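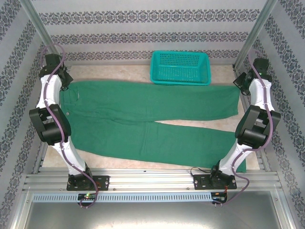

What is a disconnection moratorium? It is a period in which a utility company may not cut the supply of a customer who has not paid the bill.

Disconnection moratorium

A disconnection moratorium can cover water, gas, heating or several services together. It is ordered by a government or a regulator, or it is written into the license of the supplier. The debt itself stays in force, and in most cases the meter is read and billed as usual.

The Dolthorpe rule
In Dolthorpe, the water supplier Marix may not close a household connection from November to March. Before the rule, a customer received one written notice and had 30 days to pay. Now the supplier must send two notices and offer a payment plan. Homes with a child under 3 years of age are protected during the whole year. Business customers are outside the rule — a point which the supplier Cetik, who serves mainly workshops, had asked to keep.
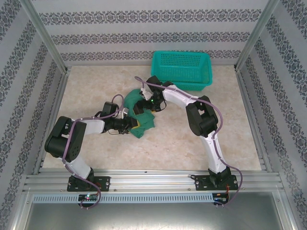 Criticism
The lawyer Sofia Antoniadis has argued that a seasonal rule only moves the problem to spring, when many households owe several bills at once. Leonidas Andreadis, a former adviser to Marix, takes the opposite view and considers the winter months the most dangerous for health. In the Šimko case, a tenant with a debt of 1,000 euros was reconnected after the court found that the second notice had gone to an old address.

See also
Prepayment meter
Social tariff
Universal service obligation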